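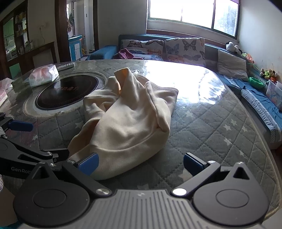 The question was which way to cut the backing for the Flurndale quilt, and whether the charity tops this year can go without a batting layer in summer weight. I'll take the second one first. Yes, they can, and I've made them that way for the porch table and the guest bed. My own table has a gray quilted cloth with small white stars on it, under a clear sheet. It's round, and a round cloth shows every mistake in how the layers were joined, so it's what I think of when people ask about skipping the batting. With two layers only, you have to quilt closer together than you're used to. I stay under 3 inches between lines. Wider than that and the back starts to bag after a few washes.

Now the backing. Earlier in the thread:

> I have 9 yards of the Daltau muslin, unwashed, 44 wide. The top
> is 100 inches long and a bit under 80 across. Do I piece the back
> with the seam running the long way or across? The pattern says
> lengthwise but I seem to end up with a lot of waste. Also do I
> really have to wash it first? The top fabrics were not washed.
> And has anyone used the Elari thread for the quilting itself, or
> is it only good for piecing?

Seam across will save you fabric. Going lengthwise you need two pieces at 108 or so each, call it 6 yards, and you get 88 wide less the selvages. That leaves only a few inches over on each side, which is tight if you send it out to a longarmer. Most of them want 4 inches extra all around. Going across, you need three widths, each cut at 88 inches. That comes to 264 inches, or 7 1/3 yards, and you have 9. So it takes more off the bolt than the lengthwise way but you get the width you need, and I was wrong to say it saves fabric. What it saves is having to add a strip down the side later. If you quilt at home and can live with 2 or 3 inches over, do it the way the pattern says and keep the other 3 yards.

Press the backing seams open. Take the selvages off first. They shrink differently and the seam will pucker.

On washing: if the top wasn't washed, I wouldn't wash the back either. The Daltau shrinks some, and if everything shrinks together you get the crinkled look, which I like and some people don't. Washing only one side is what gets you in trouble.

Elari thread: I've quilted with the 50 weight for years and it holds up. The 40 sheds lint in my machine. Clean the bobbin area every time you change bobbins if you use it.

Other items.

The Avotiņš linen order came in during April and I still have 8 pieces left, all natural, none of the blue. They are half-yard cuts. Write to me off list if you want any. I won't post them until the postage is paid, as I got caught short last time.

For the block exchange we are at 144 blocks received. Please check that yours are 12 1/2 unfinished before mailing. Several came in at 12 and I had to send them back. Measure after pressing. Don't use spray starch on them, it attracts bugs in storage.

The Flurndale hall is open from 10 in the morning for the basting day. Bring your own pins and knee pads. There are enough tables for two large quilts at a time, so if yours is over 90 inches let me know ahead and I'll put you down for the afternoon.

Please trim the old messages when you reply. The digest is getting too long to read.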